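Slides to Files: Copying a Slide Collection With a Digital Camera
Project report, Digital Imaging 2, Ernholm College
Boyang Ye
August 18, 2020

So my original plan was to do a portrait series, and then I saw the slide boxes. Wilma Goossens, who teaches the printing class, had been storing a stack of them from the old Trumstead town photography archive, and she asked if any of us wanted to have a go at digitizing them. I said yes before I'd asked how many there were. There were 1718. I'd never copied a slide in my life!

The assignment says the report should cover setup, workflow, problems and results, so I'll more or less do it in that order, though the problems tend to leak into everything else.

Why a camera and not the scanner

The department has a flatbed scanner with a slide holder, and I tried that first. The scans looked fine small, but when I zoomed in the film grain turned to mush, and the wait for each holder to finish was long enough that I started bringing homework. The dedicated film scanner was out for repair. That left the camera, a macro lens, a copy stand and a light panel (a Shen panel, the small one the studio uses for product shots).

With a camera, each slide takes a second to photograph once everything is lined up. The lining up is where all my time went. If the sensor and the slide aren't parallel, one corner goes soft, and you don't notice on the camera screen because the picture is tiny and bright and looks great. I lost a whole first afternoon to that.

Yutong Jiang showed me the mirror trick, which I'd never heard of. You lay a small flat mirror where the slide goes, look through the camera, and move the camera until the reflection of the lens sits dead center in the viewfinder. After that my corners were sharp, and I felt very clever about something I'd learned five minutes earlier.

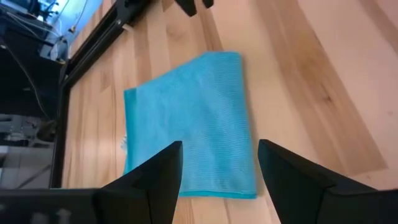 Can't you skip the mirror and just use a bubble level on the camera and the table?
You can, and it gets you close, but at macro distance a small error still shows in the corners, and the hot shoe on my camera isn't perfectly square to the sensor anyway. I used the level first to get near and the mirror to finish.

Settings

I shot everything in raw at the base ISO, with the aperture at f/8. I tried f/11 and f/16 because slides in old cardboard mounts can bow in the middle, and more depth of field sounded like a good idea. At f/16 the whole image got softer, though, so I went back to f/8 and let the worst bowed slides be a little less than perfect at the edges. Manual focus, checked on the grain at full magnification every time I opened a new box. Plastic mounts and cardboard mounts sit at different heights! I should have sorted them by mount type before starting and I didn't.

The shutter was fired from the laptop over the cable, so I never touched the camera. I also turned off the room lights. The first batch had a pale haze over the dark areas that I blamed on the film for ages, and it was the ceiling lights bouncing off the front of the slide. A black card mask around the slide opening took care of the rest, because the bare part of the light panel was causing flare too.

White balance I set once, from the bare panel, and left alone. If you let the camera choose, it tries to fix every sunset.

Exposure took more thought. Slide film has very deep shadows and I couldn't hold the shadows and the highlights on the contrasty ones in a single shot. I ended up taking 2 frames of every slide, one normal and one a stop and a third brighter, and deciding afterward which to use or whether to blend them. That doubled the files, obviously. With the retakes and tests added in, I finished with 3570 raw files, and my laptop's drive gave up well before that, so the later boxes went straight to an external drive with a second copy made at the end of each session.

Would I do that again? Probably not for every slide. On most of them the normal frame was all I needed, and I could have looked at the histogram and only taken the second one where the shadows were piling up. But stopping to look at each one breaks the rhythm, and I was already slow.

Dust

Dust deserves its own section. I used a rocket blower on both sides of each slide, then a soft antistatic brush if there was something stubborn. I didn't use any liquid. Vsevolod Koval had done some film cleaning on an earlier project and warned me that fungus spots and old fingerprints are really a job for someone who knows what they're doing, and that the emulsion side scratches if you look at it wrong. So anything with fungus went in a separate box with a note.

Some dust always stayed. I retouched it in the files, but only on the ones picked for the final set, and only where it landed on skies or faces. Automatic dust removal in the editing software ate pieces of a picket fence and somebody's earring, so I switched it off.
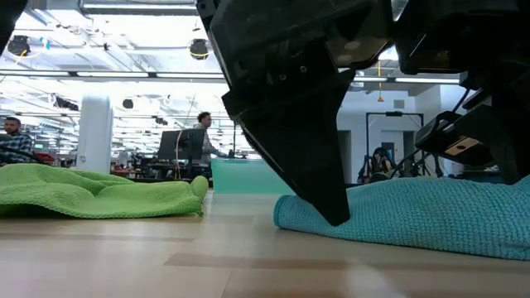 The other thing that slowed me down was keeping track of which slide was which. I'd assumed I could shoot first and name later, and for the first two boxes that's what I did, and then I had a folder full of camera file numbers and a table full of slides I'd already put back. Yanling Cheng sat with me for an evening matching them up again by eye (thank you, Yanling!).

After that I had a system. Before each box I photographed the box lid, so the lid shot worked as a divider in the folder. Then I went through the slides in order and put each one back before taking the next. Handwriting on the mounts got typed into a spreadsheet as I went – things like "Ferry, April" with no year, or just a first name and a question mark. I copied them exactly as written, misspellings and all, and put my own guesses in a separate column so that no one later would mistake my guess for what the photographer wrote.

Cataloging

For the catalog I used Brirkari, which the department already has a license for. It reads the spreadsheet and writes the captions into the files, once you've persuaded it that your columns are in the right order. My first import put every caption one row off, so for a little while the Trumstead post office was a very nice beagle. I now test imports on a copy of a small folder. I'd recommend that to anyone.

File names are the box number, then the slide number, then a letter for which exposure it is. No dates in the names, since most of the dates are uncertain. Keywords I kept short: place, type of subject, color or black and white, condition. I started out with a much bigger list and kept using different words for the same thing (shore, beach, waterfront), so I threw the list out and began again.

Color

A lot of the slides had faded toward magenta, and not evenly. I tried making one correction and pasting it onto a whole box, and it worked well for boxes that came from one roll or one trip, and badly for mixed ones. For the mixed boxes I corrected in small groups by mount style, which was a decent stand-in for film type.

Wilma and I disagreed a bit about how far to go. She likes the fade left partly in, so the pictures still look their age. I wanted the grass green. We settled on saving a neutral version with very light correction as the archive file, and a second corrected version for viewing. Storage is cheap enough, and the raw files are kept either way.

Results

The finished catalog has 1255 slides in it, captioned and corrected. The ones left out are near-duplicates, badly out of focus originals, and the fungus box. All the raw files are on both drives, including the ones that didn't make it, so somebody could pick those up later.

Sharpness is better than what I got from the flatbed, and I put matching crops of six slides in the appendix so you can judge for yourself. Shadow detail is where the camera method still struggles. On the darkest night shots even the brighter exposure gives mostly noise and a streetlight.

If I had another term I'd build a proper slide feeder, because swapping slides by hand is tiring and I got sloppy toward the end of each session. You can see it in the files, where the slides start to tilt. I straightened those in software and lost a sliver off the edges. I'd also like to redo the first box, the one I shot before the mask, but the slides have gone back to Wilma and she's already lent that box out to the print class for their fall show.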